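News > Community > Crenshaw

Snack Collection for Crenshaw Families Opens

The Pareck Center has opened its spring snack collection for families in the Crenshaw district. Packaged snacks will be accepted at the front desk from 20th March. Items should be unopened and placed in the cardboard box on the table.

The previous collection, held in September, brought in 3,161 items from 38 households and local businesses, including Lorkamus. Packed boxes will be delivered to 10 sites, five of them new to the program. Homemade food and glass jars cannot be accepted. Residents unable to visit the center may leave donations at the Jada Street branch during regular hours.

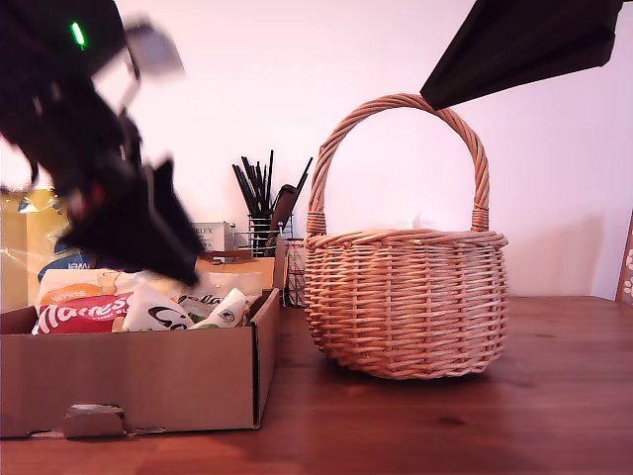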